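Taming the plastic bag drawer (and getting your table back)
By Eulalia Cáceres
Mar 29, 2023

I love plastic bags. There, I said it! Bread bags, produce bags, the thick glossy ones that come around a new set of sheets: I keep them all, and for years they lived in one terrible drawer that would only open if you slid a ruler in first and pushed down. In February I finally emptied the thing. I pulled out 138 bags, and I was so pleased with myself that I made my sister come over and look at the pile.

So these are the habits that stuck, all of them cheap and most of them free.

Shake bags out over the sink before you sort them. Crumbs are what make a bag drawer smell, and a bread bag holds more of them than you'd believe. If a bag had raw meat in it, out it goes, no washing, no second chances.

Fold the big ones lengthwise. Lay the bag flat, press the air toward the open end with the side of your hand, fold it in half the long way, then in half again, and roll it up from the bottom. A rolled bag stands on end like a little candle and you can fit a whole row of them in a shoebox. Small bags I don't bother rolling! I stuff them into an empty tissue box and pull them out through the slot.

Take the paper out first. Receipts, packing slips, that folded leaflet with the washing instructions in six languages. Paper and plastic go to different places in my town and it's so much easier to split them up at the table than to fish around in the bin later.

Give yourself one open bin while you work, right within reach. Mine gets a wipe with dish soap when I'm done and goes back under the counter. No lid, please. A lid is one more thing to find a spot for, and you'll end up balancing a bag on top of it.
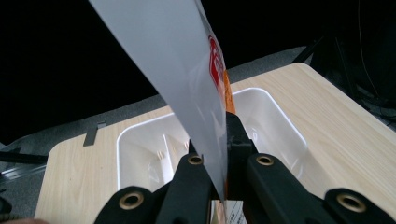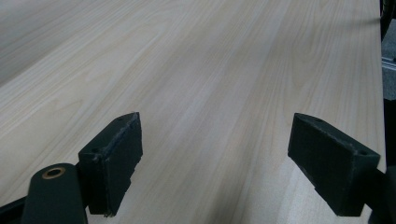
Now for the table itself, my favorite part of the whole job. Once the sorting is finished I wipe mine down with a barely damp cloth, always following the lines of the grain, and then go over it with a dry one. On a pale wood top with a long, wavy grain like the one in the second picture, I start at one end and work in long passes, and I get down low to look across the surface toward the light, where any streaks I've left show up beautifully. Sticky spots get a drop of dish soap on the cloth (never straight onto the wood), and I wait until everything is completely dry before I put the fruit bowl back.

One last thing about printed bags. The ink on some of them rubs off, especially if they've sat somewhere warm, and I once got a faint orange smudge on a tabletop that took me most of an afternoon to lift. Now I fold them with the printing on the inside. If you already have a smudge, try a paste of baking soda and water on a soft cloth, very gently, and test it first on the underside of the table. Mine came out on the third try!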